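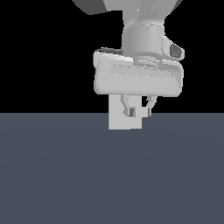 Tugboats on a Kitchen Table: A Morning with a Kernton Model Builder

I got to Kernton a little before nine on a Tuesday, and the kettle was already on. The builder I'd come to see had asked me to leave names out of it ("my brother-in-law reads everything and he'll never let me hear the end of it"), so I'll just say that this person has been making working model tugs since high school and has the glue stains to prove it.

The kitchen table is the workshop. There's a perfectly good garage out back, but it's cold, and the radio doesn't come in out there. On the table that morning was the hull of the Murkard, a harbor tug, upside down on two folded towels with half her planks on.

"I started her in July and I thought I'd have her in the water by Halloween," the builder told me, laughing. "Then I got to the stern. Tug sterns are all curve! You soak the strip, you bend it, you pin it, you go to bed, and in the morning it's popped off and it's under the fridge."

I asked how many planks she takes. It's 234, and yes, there's a tally penciled on the wall by the phone.

We talked a long time about wood. The Murkard is basswood over plywood frames, because basswood is cheap and it sands nicely, though it dents if you look at it wrong. The boat before her, the Dagdag, was cedar, and I was told very firmly that there won't be another cedar one. "Beautiful stuff. Smells wonderful. Splits every time you put a pin in it. I drilled every single hole on that boat with a bit the size of a whisker, and I went through 3 packs of them."

The Dagdag is still running, by the way. She lives on top of the bookcase and goes out to the pond at Gindolmont most weekends when the weather's decent. I got to hold her (both arms, she's heavy) and she has that slightly battered look that real working boats have. There's a scrape down the port side from a disagreement with a concrete step.

"People ask if I'm going to touch that up and I say no, that's her history. I did touch up the other side, though. That one was my fault."

Gindolmont came up a lot. The club there runs a towing contest where two tugs have to bring a barge around 6 buoys and into a dock without bumping anything, and each boat has its own skipper, so you have to get along with your partner. I said it sounded relaxing. I got a look.

"It's shouting. It's grown people standing on a bank shouting 'Slack! Slack!' at each other. I've come in third 3 years in a row and I've loved every minute of it."

Ballast was the other big subject, and I'll admit I'd never given it a thought. A tug has to sit low or her propeller just churns up froth, and the builder does it with lead shot in little cloth bags, moved around in the bathtub until the waterline is right. Glue nothing down until she's been in the tub with the battery aboard, I was told. The Dagdag was ballasted without hers, and she spent her first afternoon with her nose in the air.

Before I left I asked what comes after the Murkard. There was a long pause and a glance toward the hall closet, where I'd already spotted a roll of plans sticking out behind the vacuum.

"A paddle steamer," the builder said. "But don't print that until I've told them at home."

I've since been given the okay.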